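Brallside Desktop Teardown Bench Set

Part group: Workstations and fixtures
Order code: BR-346
Page revised 8 January 2022

Overview

The Brallside set is a bench arrangement for taking apart and rebuilding desktop computer towers. It consists of an extruded aluminum base, a slotted parts board and a set of practice towers supplied without covers. It is used for parts recovery, for service training and for repeat work where the same drive or card has to come out and go back many times.

The set is supplied by Gaete and can be ordered complete or by section. Spare boards and rails are sold under the Vello name and fit all revisions since the first.

Practice towers

Each tower is an ordinary desktop machine with a full-size motherboard, a power supply and original wiring. Towers are sourced used, so board layout differs between batches. The processor cooler is removed before shipping and the heat spreader is cleaned of paste. Memory modules are not included. Buyers who need populated slots should order the module pack separately.

Wiring is left as it was found. Main power leads stay tied in their bundle, and the loose drive leads are held with a zip tie. Cut the tie only if the procedure calls for it, as the bundle will otherwise spread over the lower part of the board and cover the SATA ports.
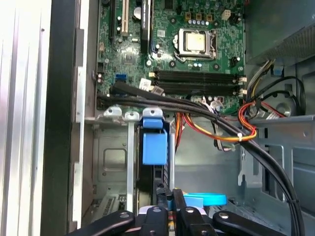
Grorkness, on the product comments: we ran two of these towers through December and the coin cell was flat in both. No trouble for slot and socket practice, but if your procedure ends with a boot test, put a new cell in first. I would also like to see the standard cooler offered as an add-on.

Coin cells are now listed in the spares table below. A cooler is not planned, because the mounting pattern changes from batch to batch.

Recommended order of work

1. Disconnect the power supply from the wall and hold the front button in for a few seconds.
2. Release the data cable from the SATA port, pulling on the plug body.
3. Release the drive power lead.
4. Slide out the drive and caddy as one piece.
5. Remove expansion cards. Take the bracket screw out first, then open the latch if the slot has one.
6. Remove the processor last. Lift the retention bracket fully before touching the processor.

Rebuild in reverse order. Do not close the retention bracket over an empty socket.

Drives and caddies

Hard drives ship in blue plastic caddies. The caddy grips the drive along its sides and needs no tools. To free the drive, spread the caddy frame slightly and lift one end – forcing both ends at once can crack the plastic. Drives have been wiped and are intended for handling practice only. They should not be used to store data.

The controller board on the drive is exposed. Handle the assembly by the caddy wherever possible and keep fingers and tools off the contacts.

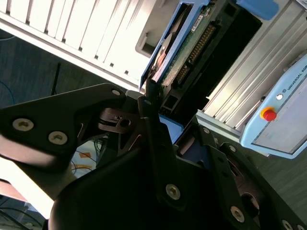
Caddies are rated for 300 insertions. After that the side tabs lose tension and the drive may sit low in the bay, which makes the connectors hard to line up. Worn caddies can be returned with the next order for recycling.

Base and parts board

The base is built from silver aluminum extrusion with open grooves. Clamps, trays and the parts board attach with standard slot nuts and can be moved along the groove without taking the base apart. Tighten by hand, then a quarter turn with the supplied key. The base should stand on a level surface that can carry the tower and the operator's hand pressure at the same time.

The parts board is light gray plastic with raised rectangular holders on its face. The holders differ in width and depth. Circuit boards stand upright in the narrow ones, and the wider square holder takes larger parts. A board should drop in under its own weight. If it has to be pushed, it is in the wrong holder or the holder needs cleaning.

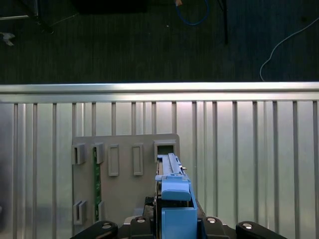
Clean the holders with a dry brush. Solvent cleaners will dull the surface and may soften the edges of the openings. Plastic dust collects in the deep holders first – check these whenever a part begins to stick.

Spares

VE-01 Parts board, light gray
VE-04 Drive caddy, blue
VE-07 Coin cell, pack of 3
VE-11 Slot nuts and key
VE-12 Memory module pack

Ordering

Complete set, BR-346: 1,542 USD, excluding freight. Sections are priced on request. Lead time is up to 3 weeks, depending on the supply of towers. State the wall voltage when ordering so that the power supply can be matched.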